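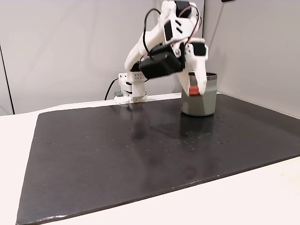

Figure 5. The Kerov arm at the cup station, with the gripper lowered into the cup.

3.2 Arm setup and upkeep

The arm is printed in white plastic and driven by hobby-grade servos at the joints. Its base stands at the rear edge of a dark grey mat, and the cable leaves on the left and runs down behind the mat. The cup is placed near the back edge, within easy reach of the wrist.

Before each session the operator sends the arm to its home pose and compares the joint readings with the stored values. If the elbow is off by more than one step, the horn screw is tightened and the zero is set again. The elbow servo was replaced once, after 1,918 cycles, when its gears began to slip under load.

A red pad is fitted at the tip of the front finger. Pads were changed every 1,000 cycles, or earlier if an edge had lifted. A change took 35 seconds and did not require a new calibration. The servo leads were checked at the same time for wear where they pass the upper arm. All repairs were entered in the log kept by Skoryk and Dmytriv.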